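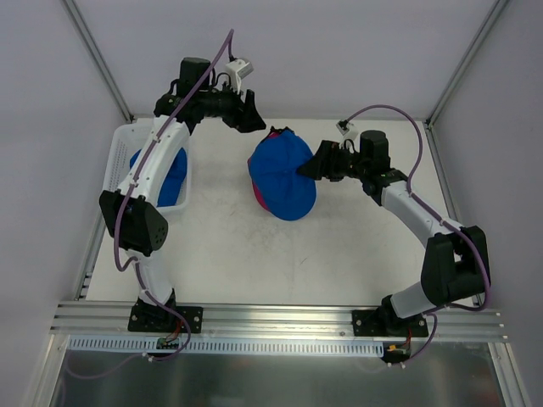 # Booking a group stay at the Lelwood guesthouse in Sirville

1. Write to the front desk with your dates and the number of guests. Groups of up to 33 can stay in the main building.
2. Dénes Kelemen will reply with a room list. Fill in the names and send it back.
3. Pay the deposit of $308. Your rooms are not held until it arrives.
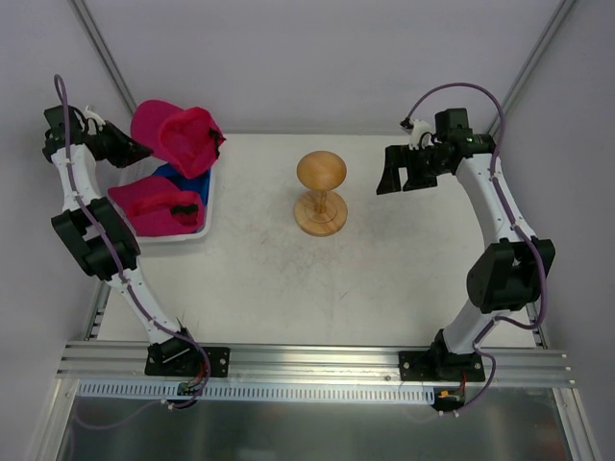 *Wooden hat stand, with hats in the bin*

4. Choose your meals. Breakfast is included. Dinner must be ordered by 4 p.m. the day before.
5. If you are coming by bus, get off at Gremdale and call the desk for a pickup.
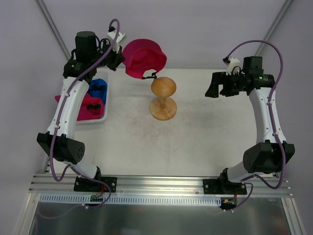

*Magenta-pink hat above the stand*

Check-in starts at 3 p.m. After 9 p.m., use the side door and enter code 3713. Leave keys in the box when you check out.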